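Sorting and Storing Loose Toy Bricks: Frequently Asked Questions

Last revised Jul 19, 2018

Most advice on keeping toy bricks tidy comes from people selling boxes. We sell a few boxes too, so read this page with the same suspicion you'd bring to anyone else's.
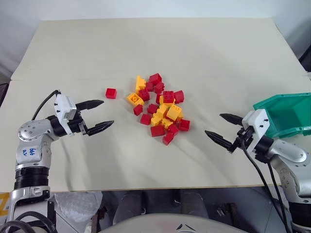
Before you start

Do I need to sort my bricks at all?

Probably less than you think. A small mixed pile in two colors, red and yellow say, can be searched by eye in a few seconds. Sorting that into compartments costs more time than it saves. We'd start wondering about it once you catch yourself digging for the same kind of piece over and over, or buying more of something you're sure you already own.

What surface should I work on?

A big, flat, pale tabletop is hard to beat. Red and yellow both show up well on it, and you can push a heap to the middle and still have room on every side. Carpet is the worst choice. Glass looks nice and is noisy. Dark wood is fine until you get to the black and brown pieces.

My table is two boards pushed together. Is the seam a problem?

Only if it's wide enough to catch a brick's edge when you slide it across. Run one flat piece over the seam before you tip anything out. If it snags, tape the gap or keep the heap well away from it.

Should I put down a cloth or a sheet?

We used to say yes, and we've gone off it. A cloth stops bricks from bouncing and makes cleanup quick, because you lift the corners and pour. It also wrinkles, and thin plates slide under the folds. If you like a cloth, pull it tight and clip it to the table edge.

Color or shape?

Everyone says sort by shape. Are they right?

Often, though the reasoning gets repeated more than it gets tested. The argument is that your eye finds a color fast and a shape slowly, so the slow part should be done ahead of time. That holds for a large collection in many colors. With only two or three colors, a color sort takes very little effort, and for a child who builds "the red house" it may be the only sort that ever gets used.

We tried it ourselves with a tub of 222 mixed pieces. The color split was finished long before the shape split, and the shape split produced several arguments about what counts as a "small" brick. One tub proves very little. Try yours.

How many categories should I have?

Start with two. Add a third when you're annoyed enough to want it. The printed Erdem sorting chart lists 19 categories, and we have yet to meet a household that kept all of them going past August. If a category holds a handful of pieces, it belongs in "other."

Is "other" allowed?

Yes, and it will be your biggest box.

Sorting

What's the fastest way through a big heap?

Heap in the middle, clear space around it, one destination on each side. Pull the easy ones outward first and leave the difficult pieces for the end. Two people can share the job if each takes one color and sticks to it. Two people both grabbing at everything is slower than one person alone.

Is one at a time really slower than handfuls?

For the last third of the pile, no. Handfuls feel quick, but you end up sorting the handful, and half of it goes back. Early on, when the heap is deep, sweep a batch off to the side with the flat of your hand and spread it to a single layer. After that, singles are fine.

Should I wash them first?

If they're secondhand, yes. Lukewarm water, a little dish soap, a mesh bag, and then a full day spread out on a towel. Skip the dishwasher, whatever you've read. Some people get away with it and some people get warped plates.

What about bricks that are stuck together?

Put them aside and do them all at the end. Stopping for each one breaks your rhythm. A brick separator works. Teeth also work, and leave marks.

Containers

Which boxes do you recommend?

Shallow ones. Depth is what makes a brick box irritating, because whatever you want is at the bottom. The Drarov tray is shallow and stacks properly, although the lid is flimsy and ours cracked at one corner. The Cellbridge drawer unit looks wonderful and holds less than you'd expect from the outside. We stock both, and a baking sheet with a rim does most of what either one does.

What about the drawstring mat?

The Ita mat is a circle of fabric that you play on and then pull shut. As a cleanup tool it's good. As storage it turns everything back into one heap, which may be all you want. Check the cord before you buy, especially with small children in the house.

Are clear boxes worth the extra money?

Sometimes. A label on the front does the same job, provided somebody writes it. Marker on masking tape is enough.

Can you tell me how many pieces fit in a tray?

Not usefully. We got 188 mixed pieces into a Drarov tray on one try and 93 on another when they were mostly long ones. Be wary of any number printed on the packaging, including ours.

Keeping it up

How often should I re-sort?

When it bothers you. Weekly schedules look good on a chart — and then they turn into a chore that children learn to avoid. A quick two-way split before the table is needed for dinner has worked better for us than any big sorting day.

My child dumps everything out again within minutes. What am I doing wrong?

Nothing. Digging through a heap is part of how a lot of children build. Leave one box unsorted for that, and keep the pieces you care about somewhere higher up.

Do you take returns on opened trays?

Yes, within 30 days, if they're clean and empty. Please check the corners for small yellow pieces before you send one back.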